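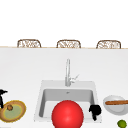
Section 4: Setting Up a Screening with the Lernine Festival Desk

This section covers the steps a festival office follows to load a film, assign it to a hall and open the guest list. It assumes that the desk software is installed and that you have signed in with a Programmer or Manager account. Front-of-house accounts can view screenings but can't create them.

Before you start

Have the following ready:

- the film file or drive, with its key file
- the running time, including end credits
- the hall name as it appears in the Halls tab
- the guest allocation agreed with the distributor

4.1 Load the film

1. Connect the drive to the playback server. Wait for the green light next to Drives.
2. Open Library and select Add Title.
3. Type the title exactly as it should appear on tickets. The ticket printer accepts 72 characters, including spaces. Longer titles are cut at the end of the line.
4. Select Copy to Server. Leave the drive connected until the status changes to Ready.
5. Select Add Key and choose the key file supplied by the distributor.

Note: Keys are tied to one server. If you move a film from Hall 1 to Hall 2, you need a second key. Ask for both when you book the title.

Caution: Don't start a copy while a film is playing on the same server. Playback may stutter or stop.

4.2 Create the screening

1. Open Schedule and select New Screening.
2. Choose the title from the list. Titles without a valid key are shown in gray and can't be selected.
3. Choose the hall. The seat count fills in automatically. In the sample file, Meredith Hall has 700 seats and the Clusen Room has 320.
4. Enter the start time. Use the time the lights go down, not the time the doors open.
5. Enter the length of any introduction or question session in the Extras box. The desk adds this to the running time and blocks the hall for the full period.
6. Select Save. The screening appears in yellow, meaning that it is still a draft.

If the screening overlaps another one in the same hall, a red bar appears and Save is turned off. Change the hall or the start time.

4.3 Hold seats for guests

1. Open the screening and select Holds.
2. Enter the number of seats for each group: Cast and Crew, Jury, Press, Sponsors.
3. Click the seats on the plan, or select Auto to let the desk place each group together.
4. Set a release time. Unclaimed seats go back on public sale at that time. The default is 30 minutes before the start.

Note: Wheelchair spaces and companion seats are never included in Auto. Hold them by hand.

4.4 Import the guest list

1. Save your list as a CSV file with the columns Last Name, First Name, Group and Email.
2. In Holds, select Import List. One file can contain up to 2,000 names.
3. Check the Problems tab. Rows with no group are skipped until you correct them.
4. Select Send Passes.

Caution: Passes are sent as soon as you confirm, and they can't be recalled. To stop a pass from working, open the guest's record and select Void.

4.5 Publish

1. Change the screening status from Draft to Public.
2. Confirm the ticket price and select Publish.
3. If your office uses the Skakex door scanners, select Sync on each one before the doors open. A scanner that has not been synced rejects every pass for the new screening.

To change the hall after publishing, see Section 6, Moving a Screening.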